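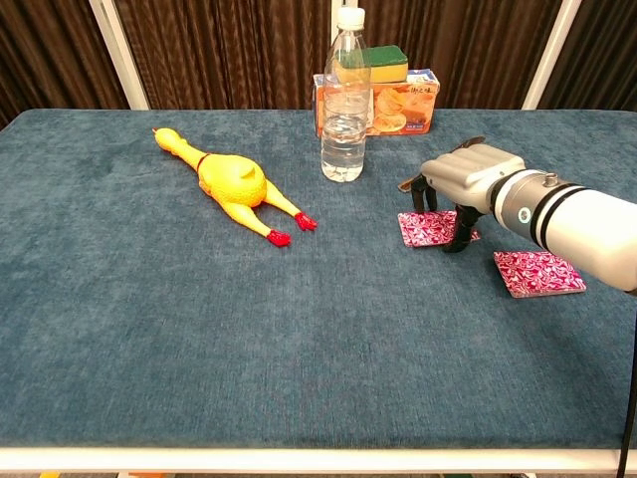
Session 7 -- Grouping everyday objects (handout)

Tutor: Golshifteh Hashemi. Notes typed up by Hooman Ranjbar, shout if anything is missing.

Bring this sheet back in May for the revision class.

1. Starting point

Three things to begin with: rubber chicken, water bottle, orange snack box. All on the blue cloth. Write down your first grouping before talking to your neighbour. One minute, no more.

2. Ways to sort

By use -- food and drink together, toy on its own. Most people go here first.
By material -- bottle is clear plastic, box is cardboard, chicken is rubber. Three groups of one, so not much help yet.
By colour -- chicken is yellow with red feet, box orange. Warm colours together, bottle left over. Where does "clear" go? Discuss.
By shape -- the box has flat sides, the bottle has ridges and a bit of a waist, the chicken is all lumps and legs. Hard to name that last group.

3. Terms

Attribute = the thing you sort by.
Value = what each object has for that attribute (yellow, orange etc).
Overlap = one object fits two groups. Dont force it, note it down.

4. For next time

Pick 7 things from your kitchen. Sort them twice, differnt attribute each time. Bring the lists, leave the objects at home please.

Reading: Bagheri pack, section on naming groups. Skip the tables at the back.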